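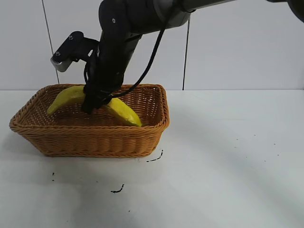
Keeping Fruit in a Basket Without Regretting It

A fruit basket is the one piece of kitchen storage people buy for its looks and then resent. It goes on the counter full of good intentions and by the end of the week it holds two soft pears, a battery and the takeout menu from Diệp. The tips below have kept ours in service for 17 years, with one replacement handle and a few fruit fly episodes I'd prefer to leave in the past.

Picking the basket

Woven wicker is still my favorite. Air gets in from the sides, the bottom doesn't collect a puddle, and it weighs next to nothing when you need to wipe under it. Go for low and wide. A deep basket is a compost bin with better manners: whatever lands at the bottom stays there until you smell it.

Run your hand around the inside before you pay. Stray ends of cane will poke holes in a ripe peach. If you already own a prickly one, snip the ends with nail scissors and go over the spots with fine sandpaper. The basket I bought at the Arnow flea market needed most of an evening of this, and I was not gracious about it.

Bananas

Bananas bruise where they rest and where they get squeezed. Lay them on top, never under anything, and pick them up lightly around the middle. The stem end is tempting as a handle, but on a ripe one it tends to split and then you have a banana that must be eaten now, whether or not anybody wants it.

They also give off the gas that ripens everything near them. If you have rock-hard avocados, put them right beside the bananas and check daily. If you have perfect avocados, move them to another room and speak softly.

A single leftover banana is nobody's favorite. Peel it, break it into chunks and freeze it in a bag. I started a bag last January and it got as far as six bananas before I admitted I was never going to make the bread. They went into pancakes.

And yes, you can put bananas in the refrigerator once they're ripe. The skin goes a dreadful brown and the inside stays fine for several more days. Warn the household first.

What doesn't belong in the basket

Onions and potatoes, to start with. They want the dark, and they don't want each other. Berries go in the refrigerator the minute you get home. Grapes too. Lemons will sit out happily for a week and then turn into wood, so if you only use half a lemon a month, chill them.

Keys, receipts and rubber bands don't ripen. Find them a dish.

Cleaning wicker

Take everything out, turn the basket over and bang it on the back step. Then use an old paintbrush, dry, to get down between the strands. A vacuum with the brush attachment works nearly as well and is louder.

For sticky patches, use a cloth wrung out in warm water with a drop of dish soap, then a second cloth with plain water. Don't soak it. I once left one in the sink overnight and it dried in the shape of a saddle. Stand it somewhere airy until it's dry all the way through - a whole day if your weather is anything like ours in Brarkport.

If you line the basket, use a cotton dish towel and change it when you change the others. Paper towels stick to plums.

The white counter problem

Wicker can leave faint tan marks on a pale surface if it gets put down damp. A paste of baking soda and water, left for a few minutes and wiped off with a soft cloth, took ours out. Stick small felt pads underneath afterward and the thing also stops scratching when somebody shoves it aside to make toast.

Fruit flies

A small glass, an inch of cider vinegar, one drop of dish soap. Leave it next to the basket overnight. It works better if you also find the thing they came for, usually one grape, usually behind the toaster.

Posted 10 September 2022. Next up: the drawer with the lids in it.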